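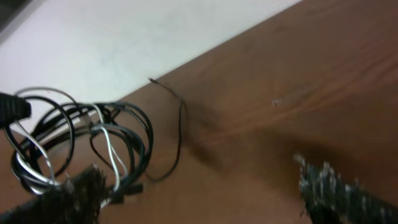 Black and white leads in one loose coil, with a plug at the left.

Bench notes: storing and sorting loose cable

Clovell Workshop Newsletter, 02/11/2018

Last month's item on drawer labels brought in several letters asking about the cables themselves. Most readers have the same starting point: a pile that has collected mixed leads over a few years, with power cords and signal leads wound together. The procedure below is the one used at the Clovell benches. It takes an evening for a household quantity and needs a clear table, a lamp, a marker, cloth tape and a bag of reusable ties.

Separating the pile

Unplug both ends of anything before you start. Do not pull on a plug to free it. Pulling tightens the crossings and puts the load on the joint between the wire and the molded housing, where most leads fail. Set the bundle flat and spread it outward with both hands until the loops lie beside each other. Find one plug and feed it back through the loops it crosses. Work with the end, and leave the middle of the lead alone until it comes free by itself.

If the pile contains more than one color, take the color with the fewest leads first. One white lead among black ones can be followed by eye along its whole length, and each one removed opens up the loops around it. Dark leads are harder. Mark both ends of a dark lead with a turn of cloth tape before tracing it, and leave the tape on until the lead is coiled.

Thick cable should come out last. It holds its curve and supports the thinner leads while they are being drawn out. When it is removed early the rest collapses and the crossings pull tight.

Inspection

Run each lead through a folded dry cloth from one end to the other. Feel for flat spots, nicks and places where the jacket turns soft or stiff. Bend the first two inches behind each plug gently in four directions. A healthy strain relief bends in an even curve. A sharp kink at the edge of the housing means the conductors may be damaged, and a mains lead in that condition should be cut in half and discarded. Cutting it prevents someone else from putting it back into service.

Look at the connector next. Ribbed housings collect dust between the ribs, and a dry toothbrush clears it. Connectors with a metal ring should have the ring turned through its full travel by hand. If it binds, look for a damaged thread before applying any force. Do not oil it. Oil holds grit and will migrate to the contacts.

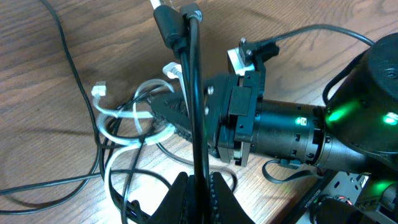 Leads that stay connected to equipment are handled differently. Leave them in place, and check three points: the plug, the first bend, and any spot where the lead passes over a hard edge or a moving part. There should be enough slack for the equipment to reach the end of its travel without drawing the lead straight, and no more than that. Excess slack should be gathered at the fixed end. Power the equipment down before touching any of this, and confirm that the indicator lights have gone out.

Coiling

A lead wound around the hand and elbow takes on a twist with every turn, and will throw loops when it is paid out. The over-under method avoids this. Make the first loop in the normal direction. Make the second by turning the wrist inward, so that the tail passes behind the loop. Alternate to the end. The finished coil should lie flat on the table when released.

Loop size depends on the thickness of the cable. Thin signal leads can be coiled to the width of a hand. Heavy leads need a wider loop, and should not be forced into a smaller one to fit a drawer. Tie the coil at one point only, opposite the plugs, and leave the tie loose enough to slide a finger under.

Labeling

Write the length and the connector type on a cloth tape flag at one end. If the lead belongs to one piece of equipment, write that on the second end. Yulan Gu, who keeps the bench inventory, also adds the month of the last inspection, and our stock is next due in June. The inventory currently stands at 428 leads, of which 334 are labeled. The remainder will be done before the end of the year.

Storage

Hang heavy coils on a wide peg. A nail or a narrow hook leaves a permanent bend at the top of the coil. Light coils can stand on edge in a shallow drawer, with the flags facing up. Keep power leads and signal leads in separate drawers.

Supplies

The Melterach tie, 30 to a bag, has been restocked at the front counter. The limit is 2 bags per member until the next delivery. The Tromora peg rail is on back order. Members who have already requested one do not need to ask again.

Questions on this item can be left in the newsletter box. The next bench note will cover extension reels, including how far to unwind one before putting a load on it.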